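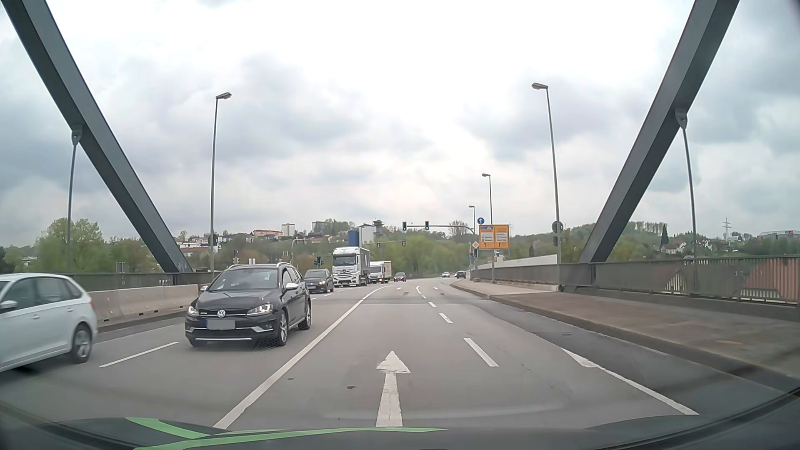 Onmont, November

3.1 What the commuting diaries can and cannot tell us

The claim that long drives to work make people unhappy is now repeated so often that few papers bother to defend it. Our own study began from the same belief. After reading the 300 diaries collected in Girthorpe and Onmont, we are less sure that the belief rests on much, and this section sets out why.

The first difficulty is timing. Participants were asked to fill in the diary on arrival at work. Most did so in the evening, as the handwriting and the remarks about dinner make plain. An entry written at night about a drive taken in the morning is a memory of a mood, colored by whatever the day brought in between. Paewai's earlier work in Plellham treated such entries as if they were written on the spot. We see no good grounds for doing so, and his sample had even looser instructions than ours.

The second difficulty is the rating scale itself. It ran from "very calm" to "very tense," with no option for bored, and boredom is what drivers wrote about in the margins. One respondent in Girthorpe marked "very tense" for 31 entries in a row and then noted on the last page that she enjoys the drive and listens to serials. Honkanen argues that such cases are careless responding and should be dropped. Dropping them does tidy the averages. It also removes the very people whose answers show that the scale was misread, and we have kept them in.

Then there is choice. People who live far from work often picked the distance in exchange for something else: a larger home, a school, a parent nearby. Comparing them with people who live close by tells us little about the drive. The usual reply is that one can adjust for income and household size. We did, and the link between drive length and evening mood shrank to the point where we would not bet on its direction. The Matheson survey reports a strong link after the same adjustments, but its authors left out anyone who worked from home even occasionally – a group that made up a good part of our long-distance drivers.

3.2 Do small irritations matter?

A more modest version of the claim holds that distance is harmless and that small irritations do the damage: merging, slow trucks, glare, a missed light. Hyvönen and Rautiainen put this forward as the "hassle account," and it has the appeal of matching what people say over lunch. We tested it by asking drivers to note anything on the road that bothered them. Long vehicles of the kind shown in Figure 1 came up repeatedly, mostly in complaints about not being able to see past them.

We doubt these notes mean what the hassle account needs them to mean. A prompt that asks for irritations will collect irritations. When the wording was changed in the second wave to "anything you noticed," the complaints thinned out and weather took over, while the mood ratings hardly moved. If hassles drove mood, a wave with so few of them ought to look different. Kuusisto, who coded the diaries with us, reads this more kindly than we do and suggests that drivers feel hassles they no longer report. That may be so, but it leaves the account with no way to be wrong.

We should add that the two waves fell in different seasons. Some of the change may belong to the light and the road surface – we cannot separate these from the change in wording.

Figure 1. Unloaded car transporter, rear view, with "VEHICLE LONG" plate. 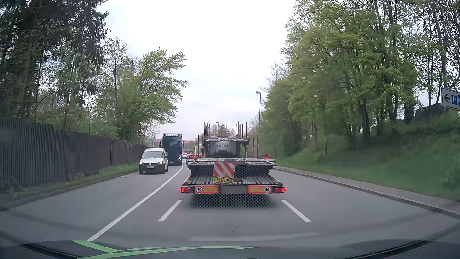 3.3 Limits of the comparison

Both towns were chosen for convenience. Girthorpe has one large employer and little public transit, and its drivers share a shift pattern that Onmont's do not. Pooling them, as we do in the main tables, hides this. Readers who distrust the pooled figures should use the separate ones in Appendix 2, bearing in mind that the Onmont group is small once missing entries are removed.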